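Push bench notebook, Danstead workshop
18/08/2020

Fault: arm pressed the rod into the board during a push and didn't stop

Writing this up before the tidy version gets agreed on, because I can already hear "bad calibration, redo it, move on" and I don't believe it.

What happened

Running the block pushing set, rod on the collar mount, Zikeo controller, Arruda planner on the bench PC. Run 9 of the batch. The arm came down for an ordinary approach, started its sideways stroke and kept losing height as it went. By the end of the stroke the tip was bearing on the wood hard enough that I heard the collar creak from the desk. I hit the e-stop. Controller showed no fault. Force limit is set at 15 N and the log says we never went over it, which I flatly don't accept given the noise.

Faint line left in the maple, which I can feel with a fingernail. Rod tip has a scuff on one side. No one was inside the tape, thankfully, but I had been leaning over the board to reset blocks not long before, and a limit that doesn't trip is no use to anybody's knuckles.

First explanation, and why I don't buy it

The standing theory in this shop for any height problem is that the board has moved or warped. Put the straightedge on it both ways. It's flat as near as I can tell with feeler gauges, and the board was hard up against its stops. Even if it were out, the arm doesn't measure the board. It works from a plane we taught it, so a crooked board would give the same error on every pass over the same spot. Runs 1 to 8 went over that spot and were fine.

Second explanation: collar slipped

More plausible. The clamp bolt is the one we've all complained about, the flat tab works as a crude witness against the bracket, and I'd put a paint pen line across the joint back in April. The line had shifted. Not by much, but it had shifted.

Here's my problem with it as the whole story. If the rod slides in the collar when it meets the wood, it slides up, away from the board. That makes the tool shorter than the controller thinks, and a short tool misses the board. It doesn't dig in. So the slip is probably a result of the press and not the cause of it. I'd like someone to argue with me on this one, as it's the sort of thing I get backwards at the end of the day.

Third explanation: wrong tool offset loaded

My favourite at the moment, and not proven. The Ivia gripper was on the arm for the previous job and is shorter than the rod. Tool table has both entries. The log shows the rod entry active at the start of the batch, then a reconnect between runs 8 and 9 (network dropout, the usual), and after that there's no tool line at all. The planner docs claim the active tool is kept over a reconnect. I've learned to read "claim" carefully in those docs. If it came back with the gripper offset, the arm would think it had a shorter tool and would drive the flange too low, and that matches the direction of the error.

What it doesn't explain is why the approach looked normal and the height only went during the stroke. Approach might be done with the cached pose and the stroke planned fresh. Might be. I haven't found that in the code and I'm not going to write it down as though I have.

About the force limit

The limit is estimated from joint currents, and we set it up with the arm well out from the base. The downward press was applied with the elbow tucked in, where I trust the estimate least. I hung the 2 kg test weight off the collar in a tucked pose and the readout moved so little I'd have called it noise. That alone is enough for me to say we don't have force protection on this bench. We have a number on a screen.

Done so far

Collar off, cleaned, refitted, bolt torqued, fresh paint line.
Rod entry reloaded by hand and checked against the touch-off block.
Speed override pulled down to the slow setting, and it stays there.
Coloured blocks set back out on the board, arm brought down with the rod tip held just off the wood, for a look at clearance before any stroke.

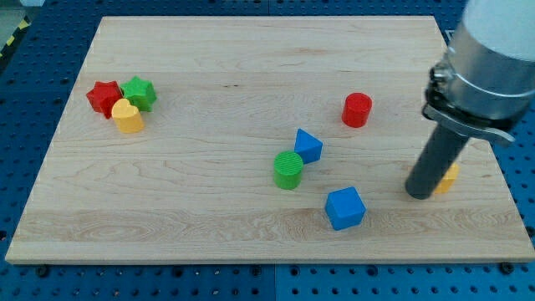
Still to do

Force a dropout on purpose, with the board off, and read the tool entry straight after. If it comes back as the rod every time, my theory is dead and I'll cross it out here.

Add a hard floor in the controller's own safety settings, on the controller side, so the planner can't talk it out of it. Needs the safety password, which is not where the label says it is.

Get a proper load cell under the board, or borrow the one from the test rig. Until then treat the force readout as decoration.

Print the active tool name at the start of every run. It should have been there from the beginning, and that one's mine.

Nobody reaches over the board with drives enabled, including me, including "just to nudge the star".

Batch is on hold. Runs 1 to 8 kept for now but flagged, as I'm not convinced the tip height was right in those either. If anyone marks this one closed as calibration, please write your reasons underneath.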